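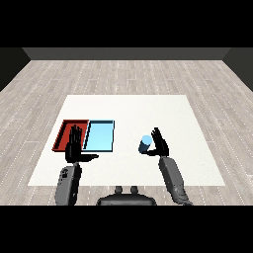
Sim, two-tray sort. Left hand over the red tray, right hand at the blue cylinder.

18 October 2023, Drakent project, sim bench

Toàn has the sorting task going in the simulator and wants to put it in the Worimville entry as it stands. I'm not convinced. His log says 400 episodes, cylinder into the matching tray, 67 per cent scored as placed. Fine, but the scoring only checks that the cylinder's centre is inside the tray outline at the last step. Leaning on the rim counts. I'd like to see the figure with a release check before anyone puts it on a poster.

Also don't like the grip. The thumb goes round low and the cylinder tilts. Friction in the config is still the September value, which Carla Saab picked by eye and said so at the time. Change it by a bit and I'd bet the score moves a lot.

The left hand does nothing useful that I can find. Toàn says it is "ready". Ready for what? Park it and rerun.

To do:
Rerun 30 episodes with left arm parked, same seeds (start at 3,687).
Release check in scorer - me.
Ask Carla where the tray rim height came from. Not in the Rajan notes.
Toàn to stop saying "solved" in the club channel.

No real-arm time booked until the rerun is in.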